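Ratlami Sev

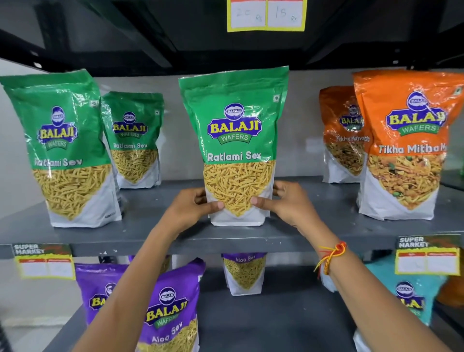 Balaji Wafers Ratlami Sev on a store shelf, next to the Tikha Mitha Mix.

Ratlami sev is a crunchy fried noodle snack made from chickpea flour (besan) and a good amount of spice. The name comes from Ratlam, a city in Madhya Pradesh in central India, and people there are serious about it. I put this entry in my snack encyclopedia under R and not under "sev, general" because to me it really is its own thing, and I will argue that with anybody!

What it is

Sev is the big family name. You make a stiff dough from besan, oil, salt and whatever seasoning you like, push it through a press with holes in it, and let the strands fall straight into hot oil. Thin holes give you the hair-fine kind that goes on top of chaat. Bigger holes give you something you can pick up and chew. Ratlami sits on the sturdier side when it's made fresh, though the packaged kinds vary a lot and some are pretty thin.

What sets it apart is the seasoning. Cloves and black pepper are the two I look for first, then carom seeds (ajwain) and red chili, and often a pinch of asafoetida. If I can't taste clove I feel a little cheated. Some makers go so heavy on it that they sell a separate laung sev, laung being the Hindi word for clove.

Where it comes from

The story I've heard most often is that visiting Mughal nobles wanted wheat vermicelli, couldn't get wheat in the area, and asked the local Bhil people to make it from gram flour. I've seen it called Bhildi sev for that reason. I can't tell you how much of that is history and how much is just a good story, so take it as a story. The sev did get a Geographical Indication tag in India, the same sort of protection Darjeeling tea has.

Making it at home

I've done this 4 times now – two good batches, one greasy, one that I'd rather not discuss. My working amounts are 275 grams of besan to 2 tablespoons of hot oil, with the cloves and pepper ground fresh and sifted so they don't clog the press. I fry at 175 degrees Celsius and pull the strands when the bubbling slows down. They crisp up more as they cool. My press is an old brass Vernitz with a crank handle, and the coarse disc is the one you want.

How people eat it

By the handful, mostly (guilty). It's also good over poha at breakfast, and there's a whole dish, sev tamatar, where it goes into a spicy tomato gravy right before serving. Don't put it in early or you'll have mush. I like it on buttered toast with chopped onion too, and my cousin Rafia Ghumman puts it on tomato soup in place of croutons, which I now do every single winter.

Buying it

At Rizvi, the grocery I go to, it's stocked in stand-up pouches with the other namkeen. The Balaji pouch is green and white with a window-shaped picture of golden-yellow sev on the front, and the little green vegetarian mark is up in the top corner. Its orange neighbor, Tikha Mitha Mix, is a different animal: "tikha mitha" means hot and sweet, and it's a mixture, with peanuts and green peas in with the sev. Easy to tell apart by color if you're shopping in a hurry.

Once it's open, I move the rest to a jar with a tight lid. A clip on the bag works for a few days – longer than that and humid weather wins.

See also: bhujia, chivda, gathiya, sev tamatar

Last updated March 13, 2024

Comments

tromau_kitchen: My mother-in-law adds a spoonful of hot oil to the flour and rubs it in before any water goes near it. Much crispier. Do you do that?

Reply from the author: Yes! The oil goes in hot and gets rubbed through first. I should have spelled that out.

Dee P.: Is this the same as bhujia? The store here just has them all in one row.

Reply from the author: Close relatives, but Bikaneri bhujia uses moth bean flour along with the besan. I have a separate entry for it.

gathiyafan: Sev tamatar with a hot roti. Made it in May for a whole houseful and had to go out for another bag halfway through.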